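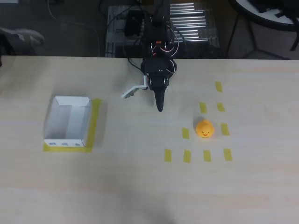
コナル・マリガンより、前回の報告書への返信として。アヒルを箱に入れるのにこれだけの頁数が要るのかという疑問が、審査の席で二人から出ました。私はその二人に含まれません。ただ、三人目になる余地は残しておきたいので、今期は「どの指が勝ったのか」「カメラはどこに付けるのか」「コントローラーは買うのか買わないのか」の三点を、読み手が昼食前に見つけられる場所に書いてください。

ピナード計画　進捗報告
把持部・カメラ・制御装置の比較評価
提出先：トラスティア　助成課
対象期間：今年度後半、1月末まで

1　昼食前に読む頁

ご要望に従い、結論を先に置きます。

指：黒い先細りの指と白いL字の指を組み合わせた構成を、次期の標準とします。同じ形の指を左右に揃えた従来構成は予備に回します。

カメラ：手首と俯瞰の併用とします。どちらか一台で済ませたいという当初の希望は取り下げます。

コントローラー：レニハンは買いません。少なくとも今期は買いません。借用期間の延長をお願いしています。

以上で結論は終わりです。昼食にお出かけいただいてもかまいませんが、予算の変更についてのお願いが第6節にありますので、お戻りの際はそこからお読みください。

2　課題のおさらい

担当の方が替わられたと聞きましたので、課題を簡単に書き直します。机の上にアヒルを置き、アームがそれをつかみ、左手の白い箱に入れます。箱の位置は黄色いテープで机に囲ってあります。アヒルの置き場所も短いテープで示してあり、試行のたびにどこへ置くかは、事前に作った順序表に従います。

順序表を作ったのは前々期の反省によるものです。あのころは置く人が「適当に」置いていました。人間の適当にはかなりの偏りがあり、うちの場合はアームが得意な場所に偏っていました。悪気のある者はいなかったと思います。つかんでもらえるとうれしいので、手が自然にそちらへ行くのです。順序表の導入後、成功率は目に見えて下がりました。前々期の数字をお手元の資料に引用される場合は、どうか脚注を付けてください。本音を言えば、引用しないでいただけると助かります。

対象物がアヒルである理由は、申請書には「曲面を有し、変形し、かつ左右非対称な日用品の代表」と書きました。この文言は採択されましたので、今後も使います。実際に扱ってみると、アヒルは評価用の物体としてなかなか手厳しい相手でした。胴は丸く、頭も丸く、丸いもの同士のつなぎ目だけがくびれています。つかみどころがないという慣用句を、ここまで忠実に守る物体はそうありません。

3　指の比較

今期のいちばん大きな作業です。比べたのは次の二つの構成です。

構成A：左右とも黒い先細りの指。前期までの標準。
構成B：片側が黒い先細りの指、もう片側が白いL字の指。

試行はそれぞれ80回。順序表、照明、速度の設定は共通とし、担当者も同じにしました。成功の定義は「アヒルが箱の中に入り、指が離れ、アームが待機姿勢に戻る」までです。箱の縁に引っかかったものは失敗としました。箱の縁に引っかかったアヒルを成功と呼びたい気持ちは班の全員にありましたが、多数決にはかけませんでした。

結果は次のとおりです。

構成A　80回中29回成功
構成B　80回中60回成功

前期の報告で「先細りの指を左右に揃えることで、対称性に由来する安定した把持が期待される」と書いたのは私です。期待はしました。対称性は図面の上では大変に安定しており、アヒルのほうが図面を見ていませんでした。

構成Aの失敗の大半は、指を閉じていく途中に起きています。先端が二つとも細いため、胴の左右に触れる高さが少しでもずれると、アヒルが軸を中心にくるりと回ります。回ったアヒルは姿勢が変わるので、再試行ではさらに難しい向きになります。担当者の記録用紙にはこの現象を指す欄がなく、当初は「その他」に書き込まれていました。「その他」が最大の分類になった時点で、欄を新設しました。名称は「回転」です。初案の「拒否」は却下しました。

構成Bでは、L字の平らな側が壁の役をします。黒い指が押し、白い指が受けるという分担ができ、押された側の逃げ場が減ります。考えてみれば、人間も湯飲みを片手で持つときに全部の指を同じ形では使いません。このことに気づくまでに前期を丸ごと使ったので、費用対効果の議論はご容赦ください。

構成Bにも弱点はあります。L字の平らな部分が横に張り出すので、箱に入れる動作で壁に当たることがあります。失敗のうち、つかむところまでは問題なく、箱の上で指をぶつけて落としたものが一定数ありました。せっかくつかんだものを玄関先で落とすようなもので、見ている側の落胆は構成Aの失敗より深いものがあります。進入の高さを上げた試し運転では改善の兆しがありますが、兆しは数字ではないため、本報告の成績には入れていません。

指の取り付けについても一言。交換にはねじを外す必要があり、L字の指は小さな穴に工具をまっすぐ入れないと締まりません。ハヌリエ社に問い合わせたところ、工具不要の交換機構が「検討中」であるとの返事でした。前期の問い合わせに対する返事も「検討中」でした。先方の検討は着実に継続しているものと受け止めています。

滑り止めについては、指先に薄いゴムを貼る案を試しかけ、途中で止めました。貼ると両構成の差が縮む可能性があり、形の比較と表面の比較が混ざるからです。止める判断をしたのはバーナデット・ニ・ヴルフーで、私はすでに半分貼っていました。はがした跡が残った指は練習用に格下げしてあり、成績に使った指とは別に保管しています。

4　カメラの比較

指の次に時間を使ったのがカメラです。この節は、設置から解析までを受け持った者が自分で書きました。文体が変わりますが、内容の責任は班で負います。
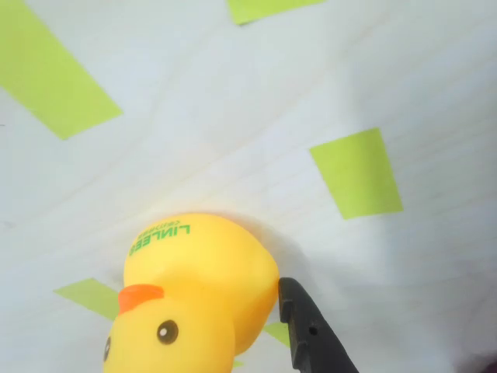

文　マレード・ゲラティ
（ピナード計画　撮像班／1月の班内報より再録、一部加筆）

カメラ班は一人です。班と呼ぶのは組織図の都合で、班会議は風呂で開いています。

比べたのは、手首に付けて指先を見るカメラと、机の上を広く見下ろすカメラです。申請の段階では「いずれか有利な一台を選定する」と約束しました。選定しました。二台とも選びました。理由を書きます。

手首カメラのよいところは、触る瞬間が見えることです。指がアヒルの胴に当たり、柔らかい表面がわずかにへこむ。あのへこみが画面に出るかどうかで、「触った」と「触ったことになっている」の区別がつきます。俯瞰のほうでは、この区別はまずつきません。上から見ていると、指がアヒルのそばにあるという事実だけがあって、両者の関係は想像に任されます。前期の解析で「接触あり」と分類した試行のいくつかは、今見ると単なるご近所付き合いでした。

手首カメラの悪いところは、近すぎることです。つかむ直前になると、画面は黄色でいっぱいになります。頭は画面の外に出て、目印のテープは端切れになり、胴のどこを見ているのか人間でも首をひねります。実際に首をひねって画面を見ていたら、通りかかったエイモン・ホーガンに肩こりの心配をされました。向きも厄介です。胴に緑で印刷されたLINLEEの文字は、上下の手がかりとして頼るつもりでした。ところが逆さになって曲面で歪むと、読めると思って見る人間には読めますが、推定の手がかりとしては頼りない限りです。文字に頼る案は二日で引っ込めました。ついでに書いておくと、その上の小さな文字は私にも読めていません。

もう一つ困るのが影です。アヒルが自分の影を脇に落とし、指がその縁に入ると、輪郭の推定が影まで胴に含めてしまいます。推定上のアヒルは実物より太っていて、アームは太ったアヒルに合わせて指を開き、痩せた実物のところで閉じ遅れます。照明を増やす、という解決は簡単そうに聞こえますが、光を足すと今度は艶のある表面に白い筋が出ます。影を消すと艶が出て、艶を消すと影が出る。窓のブラインドを半分まで下ろしたところで両方が我慢できる程度になり、以後そのブラインドには触らないよう札を下げました。札は守られています。触る代わりに、みんな札を読みに来ます。

俯瞰カメラのよいところは、落ち着いていることです。箱も目印も動かず、アヒルがどの目印のそばにいるかはすぐ分かります。粗い位置決めはほぼこちらの仕事になりました。悪いところは、アームが自分で視界をふさぐことです。つかみに行くとは、つまり対象の上に覆いかぶさることなので、いちばん知りたいときにいちばん見えません。カメラを斜めにすればよいという助言は複数いただきました。斜めにしました。ふさがれる場所が変わりました。

そこで、遠いうちは俯瞰、近づいたら手首、という受け渡し方式にしました。発想に新しさはまったくありません。難しかったのは受け渡しの瞬間で、二台の言う位置が食い違うと、アームが一度ためらってから動きます。ためらいの見た目はとても人間的で、見学の方には評判がよいのですが、試行時間が延びるうえに、ためらった分だけ降りる場所もずれます。

食い違いの原因の一つは、手首カメラの取り付けでした。指を交換するたびに手が当たって、ほんの少し向きが変わるのです。第3節のねじの話を思い出してください。あのねじを回すために手を入れる隙間に、私のカメラがあります。解決として、指の交換後には必ず較正をやり直す手順にしました。手順書に一行増やしただけですが、この一行で午前中がなくなる日があります。

もう一つの原因は色でした。二台の色味が同じになりません。白い面を見せて合わせても、片方が温かく、片方が冷たい。色で目印を探す処理はカメラごとに設定を分けることで妥協しました。統一した設定のほうが報告書では美しいのですが、動くほうを取りました。

カメラの比較に使った試行は、指の比較の試行とは分けてあります。指の成績表に私の較正ミスが混ざらないようにするためです。逆に、私の成績表に指のねじの緩みが混ざらないという保証は、どなたからもいただいていません。

5　コントローラーの試用

ここからまた、報告書の本文に戻ります。筆者は第3節までと同じ、エイモン・ホーガンです。肩こりは余計な心配だったとのことで、お詫びします。

レニハンは期間を区切って借用した制御装置です。現在の装置と比べて、指の開閉をより細かく刻めるという触れ込みで、評価担当としてはたいへん期待しました。前期の私の期待の成績は第3節のとおりですので、今回は最初からマレード・キョーに見張りを頼みました。

よかった点から書きます。指の閉じ方は確かになめらかです。現行の装置では、閉じる最後のところで小さく跳ねることがあり、構成Aではその跳ねが回転の引き金になっていると疑っています。レニハンでは、目で見る限り跳ねが減りました。記録の波形でも同じ傾向です。また、停止ボタンを押したときの挙動が素直で、アームがその場で止まります。現行の装置は、止まる前に一言あるような動きをします。

よくなかった点です。起動に時間がかかります。火曜日の朝、電源を入れてから最初の試行までに、お湯が沸いて、茶が入り、茶が冷めました。起動の途中で設定ファイルを読み込むのですが、読み込みに失敗しても知らせがなく、既定値で元気に動き出します。この仕様のために午前の記録を一回分捨てました。装置は終始好調そうでした。

ログの形式も問題です。時刻の付け方がカメラ側と合わず、指が閉じ始めた瞬間と画像を突き合わせるのに変換が要ります。変換の道具はマレード・キョーが書きました。当人の希望により、「仮のもの」であることをここに明記します。仮のものがこの計画で長生きする傾向にあることも、あわせて明記しておきます。現行の装置の台座は、初年度の仮のものです。

結論として、今期の購入は見送ります。なめらかさの利点が成功率にどれだけ効くかを、まだ示せていません。構成Bがそれなりにつかめるようになった今、コントローラーの差が成績に出るのか、出ても測れるほどのものなのかは、やってみないと分かりません。借用の延長が認められれば、構成Bのままで現行装置とレニハンを同じ順序表で比べます。そのときの試行も各80回とし、指の比較と並べて読めるようにします。

6　お願いしたい変更

お戻りの方はこちらです。

一つ目。「カメラ一台」として認めていただいた費目を、二台の保守に使えるようにしてください。増額は求めません。購入済みの二台目は試験用の名目で計上してありますが、当人はもう立派に本務をこなしており、いつまでも試験用と呼ぶのは気が引けます。

二つ目。コントローラーの購入費のうち今期使わない分を、次期へ繰り越させてください。使い切るために何かを買うという方法もあると、よその班から親切に教わりましたが、棚がいっぱいです。

三つ目。耐久試験の時期を一段遅らせたいと考えています。申請書では今期末までに1,000回の連続把持を行うことになっていました。できていません。指の標準が決まらないうちに回しても、負けるほうの指の耐久性に詳しくなるだけだと判断しました。構成Bに決まりましたので、次期の前半に実施します。途中で指を交換した場合は、そこで回数をいったん区切り、通しの数とは別に記します。

7　前回ご指摘いただいた点への回答

「失敗例の記述が感情的である」とのご指摘について。記録用紙の自由記入欄に関するものと理解しています。今期から、自由記入欄には観察した事実だけを書くことにしました。結果として自由記入欄はほとんど空欄になりました。担当者が観察した事実は、すでに選択欄で足りていたようです。

「人の立ち入りと作業範囲の関係が不明確である」とのご指摘について。アームの動作中は机の縁より内側に手を出さないことを手順書に加え、アヒルを置き直す際は一時停止を確認してから行うことにしました。一時停止の表示は、操作卓の画面でしか分からなかったものを、机のそばからも見えるようにしてあります。足元のケーブルについては、まだ通路側に回しきれていません。次回の現地訪問までに済ませます。それまでにお越しの場合は、裾の短い服をお勧めします。

「アヒル以外の物体に一般化できるのか」とのご指摘について。もっともなご指摘です。現時点でお答えできるのは、アヒルについてかなり詳しくなったということまでです。次期には、形の違う柔らかい物を候補に加えます。候補の選定基準はバーナデット・ニ・ヴルフーが案を作っており、「机から転がり落ちたときに追いかけなくて済むこと」という項目が、初稿から一貫して筆頭にあります。

「英文要旨がない」とのご指摘について。付けました。前回のものは添付を忘れていただけで、書いてはありました。

8　懸念事項

構成Bの成績には、担当者の慣れが含まれている可能性があります。先に構成Aを終え、後から構成Bを行ったためです。順序を交互にすべきだという意見は班内で出ていましたが、交換のたびにねじと較正が待っていることを考え、まとめて行う方を選びました。差が大きいので順位が入れ替わるとは見ていませんが、差の大きさそのものは割り引いてお読みください。次期の初めに、構成Aを短く追試します。負けた側の再登板で、少しは成績が上がると思います。上がらなかった場合も書きます。

アヒルの個体差も未確認です。同じ個体を使い続けており、指が当たり続けた胴が新品より柔らかくなっているかもしれません。予備の個体は購入済みで、未開封です。開封の時期をめぐって意見が分かれています。すぐ混ぜるべきだという側と、耐久試験の前後の比較に取っておくべきだという側があり、どちらも筋が通っているので、箱は棚に載ったままです。

ハヌリエ社の指の納期も読めません。L字の指の予備は一つしかなく、耐久試験の途中で二つとも傷めると手が止まります。早めに発注したいので、第6節のご判断は今月中にいただけると助かります。

9　次期の予定

作業は次の順に進めます。

箱への進入高さを改め、構成Bで再測定する。
構成Aの短い追試を行う。
借用の延長が認められた場合、現行装置とレニハンの比較を行う。
1,000回の耐久試験を行う。
対象物を追加し、順序表を作り直す。

順序表の作り直しには、前回と同じくマレード・キョーがあたります。作成中は話しかけないでほしいとの伝言を預かっています。

記録用紙の原本、試行ごとの成否の一覧、コントローラーの波形は、共有フォルダーの「後半」に入れました。隣にある「後半_最終」は古いほうなので、開かないでください。次の報告までに名前を直しておきます。

ピナード計画　評価担当
エイモン・ホーガン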